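Small stuff, one Sunday

I've been going through the apartment in Cosley one drawer at a time. Last October I did the kitchen. This week was small things: the manicure case and the drawers in the white cabinet.

The case is a black clamshell with a metal rim. Florence Marchand gave it to me when she moved to Dikville, and I had never checked what was in it. So I took the tools out on the white table, starting with the tweezers. The clippers and the scissors sit under elastic loops in the tray, and the lid has a strap of its own.
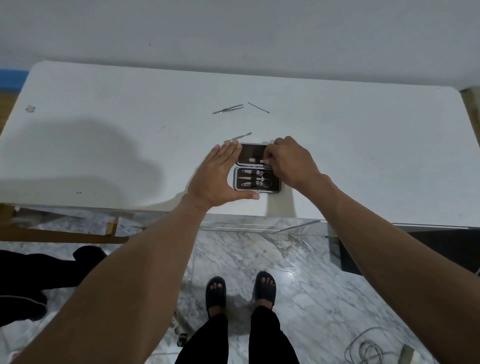 The drawers

I wiped out each loop with a cotton swab and put everything back except one nail file I don't use. Kálmán Győri says a case like this should be oiled at the hinge. I haven't done that.

The drawers took longer. Old receipts, dead batteries, a manual for a Stikus lamp I gave away, 7 keys that fit nothing in the apartment. I emptied them all and decided what could go back. One drawer is now for the phone - I want it out of reach in the evening. It's still in the brown checkered case, and it fits with plenty of room left over. 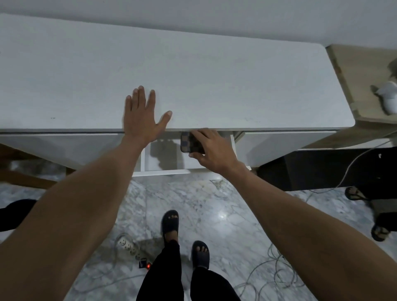 Page last changed: 2024-01-28

The first night I got up twice to check the phone anyway. The second night I read instead. The keys are in an envelope until I ask the landlord. Next is the hall closet, and I'm not looking forward to it.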